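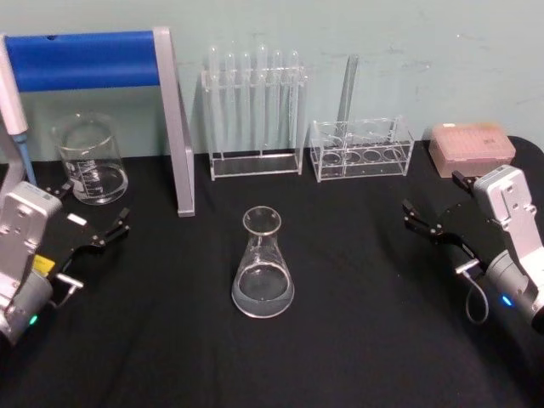
Posted by the Masen prep room | Speaker notes, glassware talk, Pravton, March | Filed under: Bench and storage

OK, start slow. Last time I raced through the opening and had ten spare minutes at the end with nothing to say.

Say hi, say where the coffee is, then straight into glassware. I love glassware! I know it's a strange thing to love, but I've been setting out benches at Masen for years and I still get a little kick from a clean row of glass along the back of a table.

Ask for a show of hands: who has a cupboard at work they're scared to open? (Wait. There are always plenty, and people laugh.) Ours was the tall one by the sink. When we finally emptied it for the Kozma move we had 1062 pieces of glass on the floor, and 534 of them were test tubes. Let that number sit for a second. Then tell the story about the funnel inside the funnel inside the jug.

Main idea, say it plainly: big stuff to the back, working space in the front. Beakers, racks and flasks go along the rear edge, and you keep the middle for your hands. I used to spread everything out so it looked generous and ready, and then I'd spend the whole afternoon reaching over a flask to get to a tube. So many elbows.

Stay on the slide and point at the back of the table. Glass and racks on black cloth, pale wall behind. Talk about cloth for a minute. I like a dark one with clear glass, the rims and edges show up so nicely. Downsides: it shows every bit of lint, and it bunches up if you slide a rack across instead of lifting it. Lift the rack! Also, shake the cloth outside, please, and check it for chips first.

Next bit, tubes. Upside down or right side up? I'm an upside-down person for anything clean and waiting. Dust lands on the round end and you don't care. Right side up means "in use" in our room, and we've all learned to read it that way without labels. Change slide. 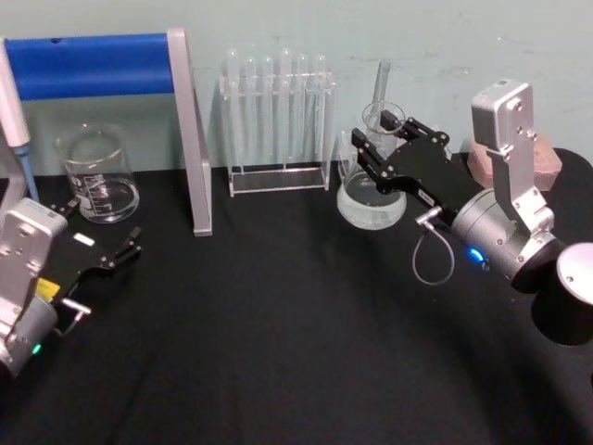 Somebody at the Plidton session said they'd never store tubes mouth down, because the rims touch whatever was on the base of the rack last, and you end up cleaning the tube and the rack both. Fair point, and I should give it proper time. My answer is that the rack gets washed on the same day as the tubes, every time, and if you can't promise that then go mouth up with a cover over the lot. I'm not going to fight anyone over it. (I did fight a bit in Plidton. Be nicer.)

While this slide's up, point out the six tubes in the clear rack, rounded ends up, with the flask to the right of it. Then the big beaker sitting under the blue bar of the stand. I'm a fan of using the floor of a stand like that, it's space you've already paid for. Only thing I'd add is to pull the beaker out toward you before you go fishing in it for anything.

And the front of the cloth is clear, which is my whole sermon, so say it again.

If there's time: the drying question. People always ask. Air dry if you can wait, pegs for the awkward shapes, and don't stuff paper towel down a narrow neck unless you enjoy picking fluff out with a wire. I have done this. I have done it twice.

Homework for the room: pick one shelf. Take everything off, wipe it, put back only what got used since the holidays. Box up the rest and write the month on the box. We did 2 shelves a week at Kozma and it never felt like a big job.

Questions. If they're quiet, ask about the worst thing they've found in a beaker drawer. Mine was a sandwich bag of corks, no idea how old.

Remember to collect the sign-in sheet and get the adapter back from the front desk.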